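Wrist-view demonstration collection

Wrist-view demonstration collection is a method of gathering training examples for robot manipulation in which the main record comes from a small camera fixed near the gripper. Each example, called an episode, pairs the video with the position of the arm and the opening of the fingers. A learning system is later trained to produce similar motions from similar views.

Background

The Eneo project adopted the method in June, after a trial with fixed overhead cameras in which the arm often hid the object being grasped. Its procedure was written by Jörg Ruppert and is kept under the name Stidurar. The first release, dated October 2, 2021, held 851 episodes, of which 563 were sorting tasks.

Procedure

An operator guides the arm through one complete task, such as moving an item to a bin. Loose items are rearranged between episodes so that the system does not learn a single fixed layout. Operators work in blocks of 24 episodes – a limit set after longer blocks showed more hurried grasps. Failed grasps are kept but labeled separately.

Object sets

Sets are built from items of one family that differ in color and shape. The flashlight set includes bodies with wide heads and narrow handles, which can be held upright by the lower part between two fingers. Neighboring items may be partly hidden behind the gripper, and labels for these are marked "partial." 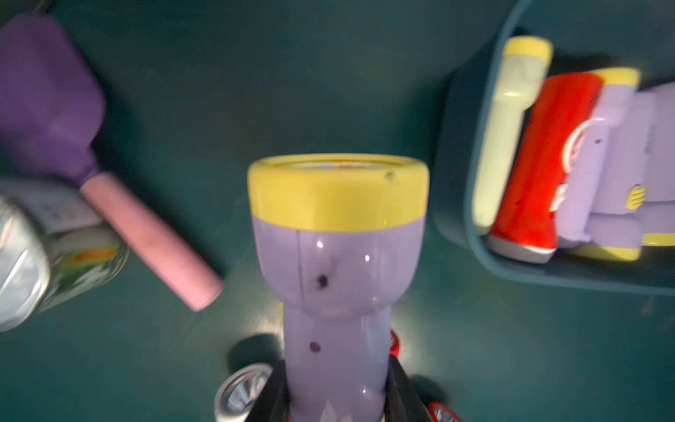
Review and storage

Episodes are checked in the Biltuvero viewer at half speed. A reviewer marks the first contact, the lift and the release, and rejects any episode with missing frames. Accepted files are stored in batches of 400. The Sithole format, used in early trials, did not record finger opening and is no longer supported.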